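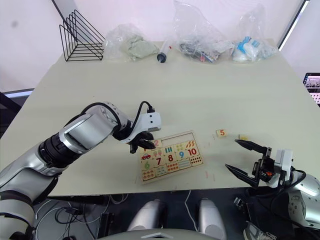
Figure 4.1 A number puzzle board on a tabletop, with a gripper over its upper left area.

Chapter 4
Weight, Balance and the Second Life of a Working Boat

Few things in boat design are as satisfying as taking a tired working hull and giving it a new job. A ferry becomes a floating home, a trawler becomes a cruising boat, a pilot cutter ends up carrying students to remote islands! The hull may be decades old, but the sums have to be done afresh, and those sums are what this chapter is all about.

We will follow one boat all the way through. The Henby was a steel harbour tender, built to carry stores and crew over short distances in sheltered water. Her new owner, Elin Prosser, wanted to live aboard and make coastal passages in her, and she brought the boat to the Grimshaw yard one December with a folder of sketches and a very long wish list (a bath was on it, and so was a piano). The designer was Duangjai Duangkaew, whose working notes we have drawn on freely.

Her first page of notes has a single question at the top: where is the weight now? Every boat has a centre of gravity, the point through which all her weight can be taken to act. She also has a centre of buoyancy, the middle of the underwater part of the hull, where the water can be taken to push up. When the boat leans, the centre of buoyancy moves sideways towards the low side, and the two forces form a pair that tries to turn her upright again. Raise the centre of gravity and that turning effect gets weaker. Raise it far enough and it vanishes altogether, and the boat goes over.

You can see why a conversion needs such care. Take out an old engine and you remove weight from low down. Add a deckhouse and you put weight up high. The boat may float at exactly the same line as before and still be far less safe - a point that catches out a surprising number of students, so do stop and draw it for yourself.

Section 4.1 sets out the inclining test, in which known weights are shifted across the deck and the angle of heel is measured with a long pendulum. It is a lovely piece of practical science, and you can try it on a model in a sink. Section 4.2 turns to trim, fore and aft, and to the question of where the Henby's fuel and water tanks should go. Longer worked problems begin on page 214.

Before you read on, look back at your notes on displacement from Chapter 2. You will need them almost at once.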